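# Funska Two-Arm Recording Table

The Funska is a tabletop station for recording teleoperated demonstrations with two arms. It is built by Clemalcombe for teams that collect their own training examples and want every session stored in one format.

## What is supplied

- Table with black aluminum extrusion frame
- Two follower arms with parallel-jaw grippers, mounted on opposite sides
- Two leader arms for the operator
- Recording software (Arno) with a one-year license
- Foot pedal for start, stop and discard

The workstation computer is sold separately. Arno runs on Linux only.

## Recording

| Item | Value |
|---|---|
| Camera inputs | 4 |
| Joint logging rate | 90 Hz |
| Maximum payload per arm | 700 g |
| Local buffer | 8 hours |

Each take is written as one episode: joint positions, gripper opening, camera streams and a text instruction. Streams share a single clock. Takes marked as discarded stay on disk until the operator clears them, and they are left out of the export.

Failed grasps can be kept under their own label – many users want them for training a success classifier.

## Task sets

A task set is a list of objects, a start layout and a written instruction. Arno shows the layout before each take and asks the operator to confirm it. The Zacharias set covers small household and pharmacy items: pill bottles, lids, cups and clear tubs. Translucent plastic is included on purpose, as depth sensors handle it poorly.

Pill bottles on the tabletop, close up and with both arms:
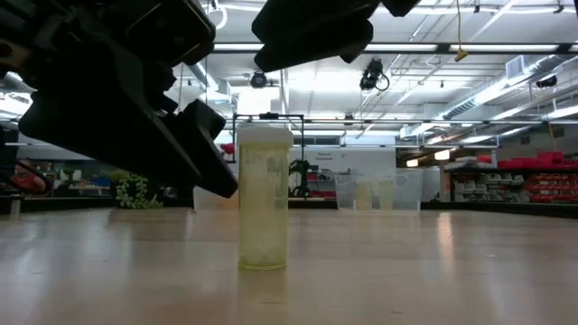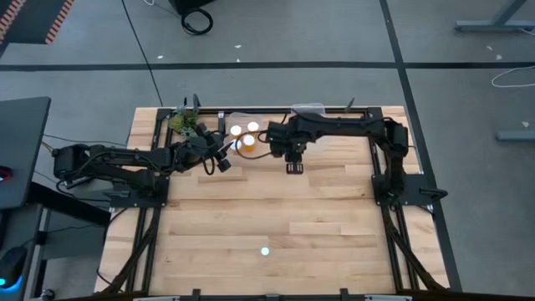 ## Setup and care

1. Bolt both arms to their mounting plates before connecting power.
2. Route the cables along the outside of the frame.
3. Run the joint zero routine, then the camera check.
4. Repeat the camera check whenever the table has been moved.

Wipe the tabletop with a dry cloth. Gripper fingers are wear parts and can be ordered in pairs.

## Ordering

Lead times are quoted per order. The next production batch ships in May. Send questions about task sets or export formats to Dwight Gosselin at Clemalcombe, and include the Arno version number shown on the start screen.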